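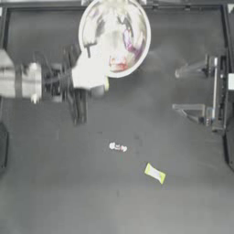

Is the new Guritlow release worth installing on your own home energy server this weekend? Wait for the next one, unless you badly need the export fix.

I've had it on my box since Friday and I'm not convinced. The release notes promise graphs that load "up to 56 percent faster". Faster than what, on what hardware, with how many feeds? The notes don't say.

My own setup has 542 feeds, most of them junk I never cleaned out. The feed list opens quicker, I'll give them that. A year view of one power feed takes as long as it did in July.

The export fix is real. CSV files used to drop the last row if you picked a custom date range. I pulled 1,358 rows from the heat pump feed and got 1,358 rows. Good. That bug was open far too long.

Now the part that bugs me. The upgrade script rewrites your input settings and keeps the backup in a temp folder. Reboot and the backup may be gone. Copy it somewhere safe before you do anything else.

Kiri Henare asked on the Clarthorpe forum why the old theme files get deleted too. The reply was "cleaner install". Fine, but two of my dashboards were built on those files and now the dials are plain gray circles.

People keep telling me to move to Cartwright, where it's all hosted and "just works". Maybe. I've read their export page three times and I still can't tell if you get your raw data back or only daily averages – ask before you pay.

Someone will ask about the Grodedside plugin. It loads, the settings page opens, and the tariff numbers are off by an hour. Could be a time zone thing on my end. I haven't dug into it.

So I'm rolling back tonight and keeping the CSV patch, which you can apply by hand. It's a small change in the export file. Will post the steps once I've tried them on a clean card.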